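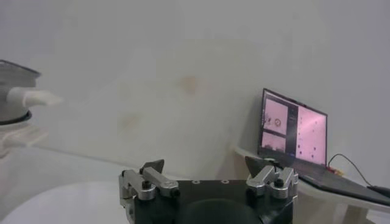
We are changing the handles on our kitchen cabinets, and my husband and I can't agree on the color. The doors are pale gray and the faucet is silver. I want matte black for the handles, he wants everything silver like the faucet. My argument is that black beside brushed aluminum looks calm, and you can see in the photo how even a black screw head sits nicely in the silver metal. His argument is that two finishes in a small kitchen look like we ran out of money. Has anyone lived with both for a few years? The apartment is rented, but the landlord allows it if I keep the old handles.
– sooah_y

I have both and I like it. Our handles are black, from Andum, and the faucet and the lamp are silver. What I would not do is add a third color. My sister has brass knobs on the drawers also, and the eye does not know where to go.
– kaneko_street

I must disagree a little. Black is fine for the first year. After that, every handle near the stove shows grease and fingerprints, and ours have small shiny spots where the coating became thin. Brushed metal hides this much better. If you cook every day, please listen to your husband.
– pottedfern202

Which brand was it, pottedfern202? I think this depends on the coating. Mine were painted, and they lost the color at the edges after 2 years. The ones my mother has are still good.
– mayu_katayama

They were from Tivel, the cheaper line. I wiped them with a kitchen spray every evening, so maybe I am also guilty.
– pottedfern202

Kitchen spray is too strong for this, in my opinion. A damp cloth with a drop of dish soap is enough – and then dry them.
– mayu_katayama

Before you choose the color, measure the distance between the screw holes on the old handles. I ordered mine from Nulex without measuring, and I had to fill the holes and drill new ones in three doors. In a rented apartment this would be a real problem.
– kaneko_street

Thank you, I did not think about the holes! I measured now and the common size fits. We decided to buy one black handle and one silver handle and put them on the doors beside the stove until the end of January. He already says the black one is "not terrible". I will write again when we have chosen.
– sooah_y

I still vote for silver.
– pottedfern202

Related threads
Filling old screw holes in painted doors
Can I mix brass and chrome in a bathroom?
Landlord wants the original handles back
Soft-close hinges that stopped closing softly

Last updated: January, 9:40 p.m.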